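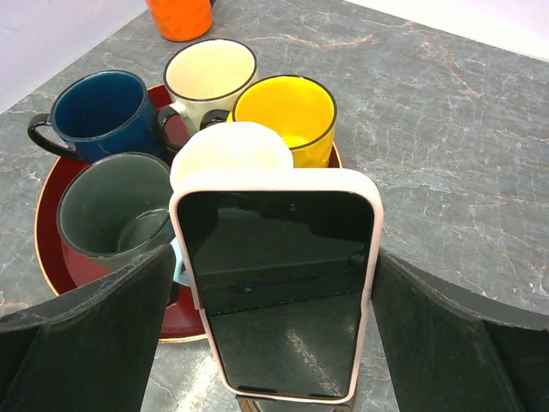
Tullthorpe Robotics Club - Build Notes

Grasping thin objects upright: setting up the phone task

Level: second-year members and anyone who has finished the block-stacking notes
Time: two club evenings, longer if the fingers need re-padding

These notes cover the phone task as set for the Ifans round of the student league. The arm has to pick up a smartphone, keep it vertical, carry it across a kitchen counter and set it down without touching the crockery. Members who have only worked with foam blocks tend to find it harder than the rule sheet suggests. A phone is thin, smooth and heavy for its thickness, and the case changes how it behaves in the grip.

The procedure assumes the club arm with the two-finger parallel gripper and the wrist camera. If you are using the Brasar training arm, the order of steps is the same but the force values are not. Ask Borislav Pavlović for the conversion sheet.

What you need

Arm and gripper, powered and homed
Wrist camera, calibrated the same day
A phone in a soft case, switched off
A round tray with a raised rim
Mugs in several colours
A strip of thin foam and some double-sided tape
Kitchen scales
The task log

Use a retired phone. Remove the SIM. Leave the case on for every run, including the early ones, as the grip settings do not carry over to a bare phone.

Step 1. Set the counter

Put the tray down first, then the mugs. The rules require a cluster on the tray and allow one mug to stand elsewhere on the counter. Mug handles may overhang the rim of the tray, and you should let at least one do so in practice. A handle is the part most often clipped on the way past, and the planner does not treat it as part of the mug unless it has been told to.

Mix light and dark mugs. Dark mugs near dark fingers are the difficult case for the segmentation model. If every practice layout uses bright mugs, the results will look better than they are.

A patterned worktop is preferred to a plain one. Marbled stone has veins which the edge detector will sometimes report as object boundaries, and it is better to find this out in the clubroom.

Step 2. Check the camera view

Open the gripper fully and look at the live picture. Both fingers should be visible. They will hide part of the counter on either side, and this is expected. Run the masking script so that the fingers are excluded from detection, then close the gripper in five equal stages and run it again at each one. A mask made with the gripper open is wrong when it is closed.

With a phone in the grip, the lower middle of the picture is also lost. Anything directly behind the phone cannot be seen. The planner has to use the map made before the pick, so take that map from at least three positions.

Step 3. Deal with reflections

A dark screen acts as a mirror. Ceiling lights appear on it as pale patches, and on some layouts the detector labels one of these as a separate object. Two settings help:

Set exposure by hand. Automatic exposure shifts when the screen enters the view.
Raise the minimum depth agreement from 73 to 87 per cent. Detections which exist in colour but have no matching depth are then dropped.

Do not cover the screen with tape. It was tried in January and the referee's notes do not permit it.

Step 4. Set the grip force

Start low. Place the phone upright in the practice stand, close on the long edges and lift by 20 mm. Hold for ten seconds. If the phone slides, raise the force by one increment and repeat. Record the first value that holds, then add two increments. This is the working value.

Weigh the phone with its case before starting and write the figure in the log. A change of case means a new test.

The foam strip goes on the inner face of each finger, at the height where the case makes contact. Press it down for a full minute. Foam that has lifted at a corner will turn the phone slightly as the gripper closes, and the error looks like a calibration fault. Princess Dumlao lost most of an evening to this and has asked that it be stated clearly. Check the foam first.

Step 5. Plan the carry

The default path runs in a straight line and takes no account of the held object. Add the phone to the arm model as a box, with 10 mm of clearance on each side. Then set the waypoints:

Lift straight up until the base of the phone clears the tallest mug.
Move sideways at a quarter speed.
Stop over the target and wait one second for the arm to settle.
Lower at a tenth speed until contact is reported.

Keep the wrist level throughout. A tilt of more than five degrees counts as a drop under the Ifans rules, even if the phone stays in the grip.

Step 6. Release

Open the fingers slowly and evenly. The phone needs the target stand behind it, since it will not stay up alone. If one finger leaves before the other, the phone is pushed sideways. The usual cause is an offset in the finger zero - rerun homing and try again before editing anything else.

Back off 50 mm along the approach line before raising the arm. Going straight up can catch the lip of the case.

Logging

Each run gets one line in the log: layout number, force value, result, and a short note if it failed. The current set holds 116 runs. Evander Shearer would like 1000 before the model is retrained, so please log failures as well as good runs. Abandoned runs are marked A and left in.

Common faults

Phone rotates during the lift: foam, or the grip point is too high. Lower it to just under the midpoint.
Arm refuses to plan: the held box overlaps the finger model. Reduce the clearance to 8 mm.
Mug missing from the map: usually a dark one. Add a second lamp at the side.
Mask flickers: the camera cable is loose at the wrist. Reseat it with the power off.

Changes to these notes go to Maj-Britt Hellström. The force table was last checked on Apr 18, 2026, with the old foam. Values for the new foam will be added once the second pair of fingers has been fitted.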